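Feet first: what I learned from walking to work

Back in April I decided to walk the old towpath from Betbridge to Elley instead of taking the bus, and I've been boring everyone at home with it ever since. So now it's your turn!

The whole thing started with a free step counter app and a bus fare increase (you can guess which one got me out the door). My first week was a disaster. I wore my dress shoes, got a blister the size of a quarter on my left heel, and had to limp the last stretch past the Jarville boatyard with a folded napkin stuffed in my sock.

Since then I've made 147 trips, counting both directions and the odd weekend one, and I've worked a few things out. Buy socks that fit your actual foot size, because the "one size" kind bunch up under the toes. Lace your shoes a bit looser in the afternoon — feet swell, mine do anyway. And leave ten minutes early, so you aren't tempted to jog the bit by the lock where the gravel is bad.

I also keep a little notebook of birds, which my son thinks is the saddest thing he's ever heard. Two herons so far, and one very angry goose that lives under the Upadhyay Road bridge and has it in for my lunch bag. If you go that way, stay on the hedge side.

What I didn't expect was how much I'd look forward to the end of it. Shoes off, feet up, cold drink, and then something soft and open on my feet for the rest of the evening. My aunt used to soak hers in warm water with a spoonful of salt and I laughed at her for years. I take it all back, it's lovely.

If you have a favorite walk to work, send it in and I'll try to print a few next time. Short ones count too!

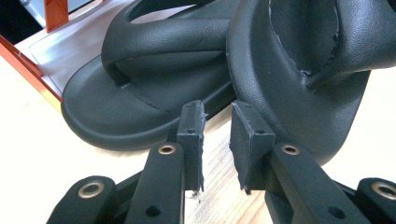

Sunita Shukla writes that the goose has moved up to the lock, and that the hedge side is no help there.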